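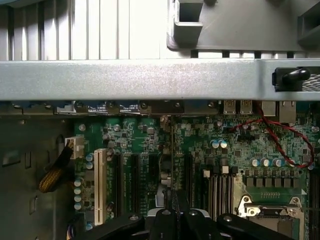 Gripper over the open tower, seen from the wrist camera.

Progress report to the Filberg fund, May
Project: student robot teardown, Drastby robotics club

We have spent 431 of the 2,000 granted, mostly on finger pads and cables. All 7 students are still in the project.

Work has moved from loose parts to whole computer towers. The metal crossbar above the motherboard limits how the arm can come in — Xuân Đoàn is rewriting the approach path. Boris Šimko has started on memory removal.

Next: power connectors, then a second tower from Rácz.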